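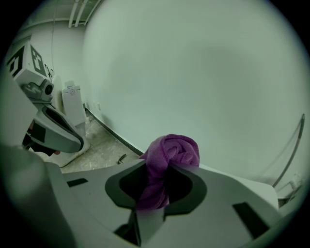
**What do I need to record my own episodes with Kindia?**
A pair of the hand-held grippers, the marker sheets printed at full scale, and a laptop that can run the Cliseo recorder.

# Kindia

Kindia is my workshop build for teaching a robot to wipe bathroom fixtures, and this repo holds the files plus the first batch of data. I'm Aroha Bolger, I rent bench space at Olgate (a shared workshop with good light and terrible parking), and most of what's in here got done on evenings and weekends. Auður Kvaran wrote the recorder and a good chunk of the calibration code. If something in `recorder/` is elegant, that's hers. If something in `scripts/` makes you wince, that's me – sorry, pull requests welcome!

I picked toilets on purpose. They're curvy, they're shiny, every model has a different rim, and a cloth flops all over the place while you're working. Flat tables got boring fast.

## What's in the repo

```
hardware/ gripper drawings, bracket files, wiring notes
markers/ printable marker sheets (PDF)
recorder/ Cliseo, the capture tool
scripts/ sync, trim, export
episodes/ index file and checksums
docs/ calibration walkthrough
```

The video itself is too big for the repo, so `scripts/fetch.sh` pulls it down for you. You can pass it an episode ID if you only want a taste.

## The data

There are 400 episodes in this release. I cut anything longer than 15 seconds into pieces, so if a wipe seems to begin mid-stroke, check the `parent` field and you'll find what it came from.

Every episode folder has:

- `head.mp4` – the view from above
- `left.mp4` and `right.mp4` – the gripper views, when grippers were used
- `pose.csv` – marker poses, one row per video frame
- `meta.json` – task, fixture type, cloth color, who was working, any notes

Some episodes are bare-handed, with marker cubes on the wrists and no grippers. Those have `"mode": "hands"` in the metadata and no left or right video. Please don't treat them as broken! I like them a lot for learning where the cloth should go, and the motion is much more natural than mine with a gripper in my fist.

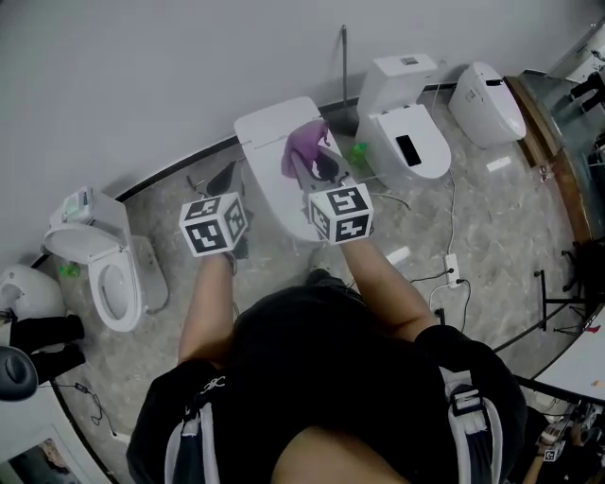 *Hands mode: wiping the rim with the lid and seat up, a marker cube on each wrist.*

Fixture types are tagged loosely. I use `tankless`, `tank` and `onepiece`, and I know a plumber would have opinions. Seat position (`up` or `down`) is its own field, and I filled it in by hand after watching everything back, so there are bound to be a few mistakes. Open an issue with the episode ID and I'll fix it.

## Getting it running

You'll want Python and ffmpeg. Then:

```
pip install -r requirements.txt
bash scripts/fetch.sh
python scripts/view.py --episode 5
```

That last one opens a plain little viewer with the videos stacked up and the pose trace underneath. Space bar pauses, arrow keys step a frame. If the traces and the video drift apart, run `scripts/sync.py` on that folder and look again. Auður fixed the worst of the drift before this release, but my old laptop dropped frames whenever it felt like it.

## Building the grippers

Drawings are in `hardware/`. The wrist bracket is called Hviid in all the file names. It's on its third redesign, and I'd call it decent now. Earlier versions flexed when you pressed down hard, and any flex goes straight into your poses.

Stuff I'd tell a friend before they start:

- Print the marker sheets at 100 percent. Turn off "fit to page" and then measure one with a ruler anyway.
- Matte paper or matte card. Gloss picks up the ceiling lights and the detector gives up.
- Tighten the lens mount before you calibrate. I've done it the other way around more than once.
- The fisheye profile in `docs/` is for my lenses. Make your own, even if you bought the same ones.
- Leave some slack in the cable at the wrist. You'll turn your hand further than you expect.

Don't bother making the fingers super grippy. I tried a sticky rubber and the cloth wouldn't let go, which made for some very silly footage. Plain fingers and a well-bunched cloth worked better for me.

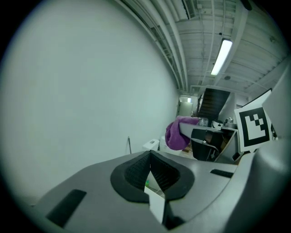 *Purple cloth in the gripper finger, marker card to the right.*

## How to hold the cloth

Fold it, then bunch it, then grab it near the middle. With a corner hold you get a long tail, and the tail covers up whatever you're trying to wipe. Both styles are in the data, tagged `bunch` and `tail`. I started out trying to remove the tail episodes and then put them back, because a robot is going to grab it badly sometimes and I'd like it to have seen that.

Microfiber only for now. I'd love to see somebody try a sponge.

## Known problems

- The marker detector loses a cube when the wrist rolls all the way over. Those rows have `valid = 0` in `pose.csv`. I haven't filled them in, and I don't plan to.
- Gripper video gets dark when you're deep inside a bowl. Exposure is locked, so brightening it is up to you.
- White porcelain against a pale wall is hard on anything that wants edges. My own segmentation attempts were pretty sad.
- Nothing in the data tells you if a surface got clean. There's no cleanliness label, and please don't make one up from the last frame.
- It's all one workshop. A model trained on this alone will probably think every bathroom looks like Olgate.

## Bystanders

Other people work near us and turn up in some of the head video. Everyone in this release agreed to be in it. If you reuse the clips in a talk or a paper, blur faces anyway. `scripts/blur.py` does an okay job, and you should still watch the output.

## What's next

More fixtures, plus sinks if I can get the faucet shapes sorted out. I'm hoping for another release in May – Auður is rewriting the export code so it stops eating all my memory.

Code is MIT, data and drawings are CC BY 4.0. Credit "Kindia, Bolger and Kvaran" and we're happy.

Last edit to this file: Sun 22 April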